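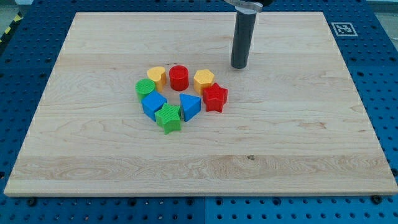 Plorkton handheld review: a simple radio for storm season

I bought the Plorkton dual-band handheld in December, after two years of borrowing a club radio for our county's weather net. It cost $186 with the charger and a belt clip. The speaker mic is extra.

Setup took most of an evening. The manual is thin and the menu is numbered instead of labeled, so you will want the card that comes in the box. Programming from a computer is much faster. I used the free Forkon software and loaded our local repeaters in one go. The cable has to be bought separately, and I think it should be included at this price.

The radio puts out 5 watts on high power. From my driveway in Arboleda I can reach the Tandcombe repeater without trouble. From inside the house I get in, but people tell me there is some noise on my signal. A longer antenna fixed most of that. The stock one is fine for outdoor use and not much else.

Receive audio is loud and clear. I could follow a net from across the kitchen with the volume at the halfway mark. Transmit audio got good reports once I learned to hold the radio a little farther from my mouth.

Battery life is the best thing about it. On a day of mostly listening, with a check-in every hour or so, it ran from breakfast until about 10 at night. The case also takes a pack for regular AA batteries, sold as an accessory. I would buy that first if you plan to use the radio during power outages.

What I don't like: the keypad is cramped, and the backlight shuts off too soon. There is a setting for the light, but the longest choice is still short. The belt clip screws are small and one worked loose in the first month. The weather alert works, though it has to be turned on again every time you change the battery.

There are 100 memory channels, which is plenty for me. If you travel a lot you may fill them up.

You need a license to transmit, as with any ham radio. Listening is free to everyone.

I'd buy it again at $186. I would not pay more for it.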